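To: Pauline Oakley
From: Bindu Krishnan
Re: Moscombe off-roader, progress to June 29, 2026

Pauline -- quick one, I'm off to Lindum in an hour and wanted you to have this before the budget call. Longer version when I'm back.

## Where we are

Prototype two is on its wheels. Rolled it out of the Moscombe shop under its own power, drove it up the service road and back, no drama except a squeaky brake pedal. Prototype one is still our test mule and looks terrible. Door skins are off it, one fender is from a different truck.

Frame is done. We went with the boxed rails in the end, heavier than Iyer wanted but the ladder frame twisted too much with the roof off. Doors wouldn't shut on a slope. They shut now.

Body is mostly there:

- hood and grille fitted, gaps OK on the driver side, not great on the other
- removable roof fits but takes two people and some swearing, latches need a redesign
- tailgate hinge is the third version and the first one I like
- rear seat still a placeholder 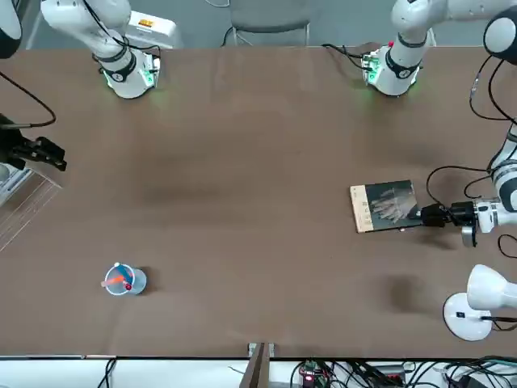
## Suspension and drivetrain

Front axle came back from Iyer with the new knuckles. Turning circle is better. Steering still wanders at highway speed, we think it's the caster, alignment is booked.

Rear coils are too stiff empty and fine loaded. Trying a softer set from Utivon, they promised 12 sets for the pilot build and have shipped none so far. I call them every morning. They are very polite.

Transfer case is good. Low range goes in clean, even on the mule, which has been abused. Cooling is my main worry. Long climb in low gear and the temp needle keeps creeping. Bigger radiator fits if we move the horn and the washer bottle, so we're moving them.

## Testing

Put 200 miles on the mule this month, nearly all dirt. Broke a shock mount, one exhaust hanger and the glove box. Shock mount is the only one that matters -- gusset added, same track repeated, holding so far.

Water test not done. Lindum has the ford closed for bank repairs, I'm going over partly to find out when it reopens and partly to beg for trail time on the rocky loop. 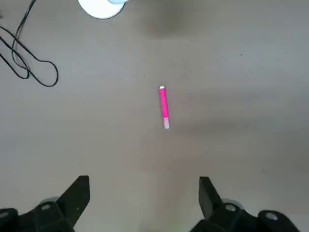

*Pink marker on the tabletop, June.*

## Money and schedule

Spend is on plan apart from tooling. The roof latch change means a new mold and I'd like to pay for it out of contingency, not out of testing. Need your OK on that in writing please, Iyer won't start without it.

Pilot build is still 18 trucks. I know you asked if we could do more. Not with the paint booth we have. Full-year target of 200 stands but I wouldn't repeat it to dealers untill the cooling is sorted.

## Need from you

1. Sign-off on the latch mold.
2. Someone senior to lean on Utivon about the springs.
3. A decision on the soft top. Are we offering one at launch or not? Wiring for the rear wiper depends on it and teh harness order goes out next.

Phone signal is bad at Lindum, text if it's urgent.

Bindu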